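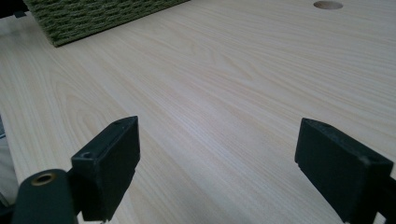
Cambiar de proyección sin volverse loco

Llevo desde mayo rehaciendo los mapas del blog y ayer me tocó el que más pereza me daba, el de las rutas de ferry. Lo tenía en Mercator desde el principio. Las rutas del norte salían enormes y las del sur parecían un paseo, y Annick Arsenault me lo había dicho ya dos veces por correo.

Probé primero con una cónica conforme de Lambert, con dos paralelos estándar. Para una franja que se extiende de este a oeste va bien. El problema es que mis datos bajan mucho en latitud y la parte de abajo se abría demasiado. Al final me quedé con una acimutal equivalente centrada en la zona – las áreas se pueden comparar, que era lo que yo quería. 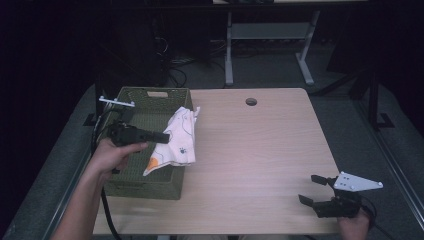 La mesa, el cesto verde y un paño blanco estampado.

Lo que más tiempo me llevó fue el meridiano central. El archivo original no decía cuál usaba y Stetano, el programa con el que dibujo, pone cero por defecto y no avisa. De las 18 capas, 14 cargaron en su sitio y las otras 4 aparecieron desplazadas hacia el oeste. Tuve que abrirlas una por una y escribir el valor a mano.

También he reducido los puntos de la línea de costa. Con 2000 vértices se ve igual a la escala del blog y la página carga antes. Guardo la versión completa aparte, por si algún día imprimo el mapa en grande.

Rosângela Lins me preguntó el miércoles si pensaba publicar los parámetros. Sí, los pondré en un archivo de texto junto al mapa: proyección, centro, elipsoide y unidades. Me falta revisar los nombres de los puertos, que en dos capas siguen sin tildes.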